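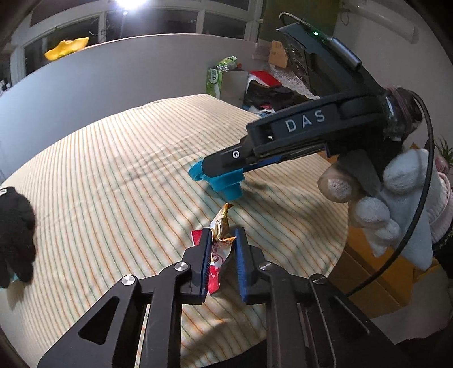
Looking after your hand-held grippers: frequently asked questions

Most of the questions that reach the Stedlow workshop are about the jaws, so let's begin there, with the part of the tool that does all the touching and takes nearly all the wear. The pads are softer than the rest of the gripper and they are meant to be, and everything else on this page is more or less about keeping them clean, straight and meeting each other the way they should. A crumpled snack wrapper like the red and white one between the blue ridged pads is one of our favorite things to check a pair with - it is light, it is slippery at the shiny end, and it gives you away at once if one pad has crept out of line. Every kitchen drawer can supply one, too, so please don't go buying anything special.

How often should I clean the pads?

At the end of every day you use the tool, and in the middle of the day as well if you have been picking up anything greasy or dusty. Warm water, a drop of dish soap and an old toothbrush will do it. Brush along the ridges, not across them, or you will just pack the crumbs down into the grooves and wonder why the grip is no better. Let the pads dry completely before you close the jaws. Please don't use rubbing alcohol! I know it is what everyone has on the bench, and it does lift the grime beautifully, but it dries the pads out and after a few weeks they get a hard, glassy feel.

When do the pads need to be replaced?

Run a fingertip along the ridges near the tip. If you can't feel them any more, it is time. Small nicks at the edges are fine and I would leave them alone. Always change both pads on a gripper together, even when one looks perfectly good, so the two sides wear at the same rate. We keep a log here and our pads usually go for some 1,000 grasps before they start to feel smooth, but people who handle a lot of cardboard get through them sooner, and people who mostly fold cloth seem to have them forever.

How do I get the old pad off?

Slowly! Open the jaws all the way, lay the gripper on a folded towel, and take out the small screw near the tip. Then start lifting the pad at that same end with a plastic card or a wooden stick. A metal blade will scratch the jaw underneath and the new pad will never sit quite flat. If there is any adhesive left behind, roll it off with your thumb. It takes a while and it is rather satisfying.

How tight should the pivot screws be?

Snug, with the arms still swinging freely. Turn each screw in until the linkage begins to feel stiff, and then back it off just a little. Open and close the jaws a few times and watch the two sides: they should start together and arrive together. If one side lags, the screw on that side is probably too tight, or there is lint wound around the pivot. Fuzzy gloves and knitted sleeves are the usual source of lint, and I say this as a person who wears both from September until spring because our room is so drafty. A pair of tweezers and a good light will sort you out.

Can I oil the pivots?

We would rather you didn't. Oil finds its way down to the pads sooner or later and then you have two problems. If a pivot squeaks after cleaning, use a very small amount of dry lubricant on the end of a toothpick and wipe off whatever is left over.

My left and right grippers feel different. Is something wrong?

Probably not, although it is worth a look. Most of us have a busier hand, and the gripper on that side loosens up first. Swap the two for a day if yours allow it, and if the odd feeling stays with the tool, check the pivots again. If it stays with your hand, well, then you have learned something about your hand.

What should I do about the camera and its cable?

Wipe the lens with a clean, dry lens cloth before you start, and look over the cable while you are at it. The cable should hang in an easy loop with enough slack that you can turn your wrist both ways without feeling a tug. Never carry the tool by it. Sawsan Abou Jaoude, who does our bench repairs, replaced 17 cables last year and tells me that nearly all of them had failed right at the plug. If the indicator light flickers when you move your wrist, stop and change the cable before you do anything else.

Do I have to recalibrate after changing pads?

Yes, every time. Close the jaws fully on nothing, set your zero, then open them fully and set the other end. Do this three times over and see that the numbers agree. After that do 50 or so practice picks with mixed objects, something soft, something stiff and something with a rim, before you go back to real work.

Where do I send a gripper that I can't fix myself?

Write to the Stedlow workshop and ask for a repair slip. Pack the gripper with the jaws closed on a piece of soft cloth, leave the cable in the box with it, and put a note in saying what it was doing when it began to misbehave. Long notes are very welcome.

Page looked after by Roswitha Haslinger. Last updated 22 April 2021.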